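**Sondstead workshop group, April meeting**

Chair: Pascal Sperling. Start 7:15 p.m.

**1. Wall.** The gray wall was discussed again. Blue painter's tape is up to mark out the panels. Pascal asked that the tape stay until the layout is agreed. Frayed strips may be replaced on the same lines.

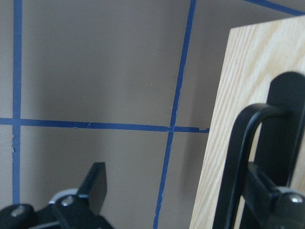

Two members would prefer narrower panels. Left for next time.

**2. Boards.** The pale wood was preferred over the painted samples from Vanags. Almost 47 feet still to order. Black brackets approved.

**3. Costs.** Spent to date: $715. The Nastari invoice has not arrived.

**4. Saturday.** Doors open at 9. Four people signed up. Bring a level.

Closed 8:05 p.m.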